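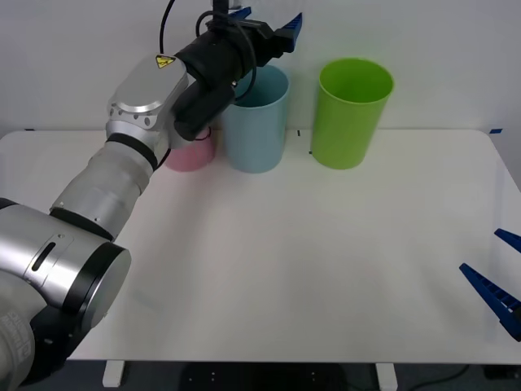

Landlord wants to keep my deposit for "repainting" - normal wear or not?

Posted June 19, 2023 in Renting & Moving

Moved out of a 2 bedroom at the Fodetti building last month. Paid a 600 dollar deposit. Got a letter saying they're keeping 459 of it for repainting the living room and hall. No photos, no receipt, just one line that says "walls".

We lived there almost four years. Never smoked, no pets. There were a few nail holes from picture hooks and a scuff where the couch was. I wiped everything down before we left and the person who did the walk-through said it looked fine (not in writing, I know, I know).

Can they do this? Do I have to prove the walls were ok or do they have to prove they weren't? Also the lease says "tenant returns unit freshly painted" and now I'm worried that line sinks me. Need to answer them soon, any help appreciated.

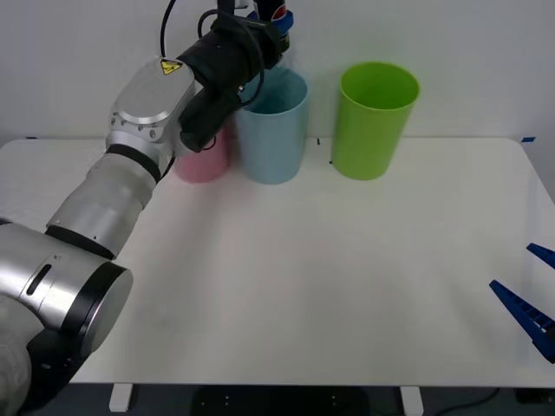
Nnaji
Community helper, Renting & Moving

Depends on your state but the basics are the same most places. Small nail holes and light scuffs are usually wear and tear. Big holes, crayon, a color you put up without asking - that's damage, and that they can charge for.

Four years matters a lot. Paint has a lifespan, and plenty of small claims judges figure it's used up after a few years. So even if you did mess up a wall they may only get part of the cost, or zero.

What I'd do:

Write to them today. Email is ok but send a paper copy too, certified.
Ask for an itemized list and the actual paint reciept.
Ask for the move-in checklist. If they never made one, say so in the letter.
Give a deadline. Look up what your state uses for deposits.

Keep it short and polite. Don't tell the whole story. If they ignore you, small claims, and some states let you ask for double or more when a deposit is kept in bad faith.

The "freshly painted" line - a lot of states won't enforce that against normal wear, but read your own statute, I can't tell you for sure.

Boster
Member

had the same thing at Prellevero apartments, they wanted 20 bucks for every nail hole lol. I sent one letter saying I'd file and they mailed the check. didnt even get a reply, just the check. worth a try

Fodetti is a managment company too i think?? so send it to the office and not only the building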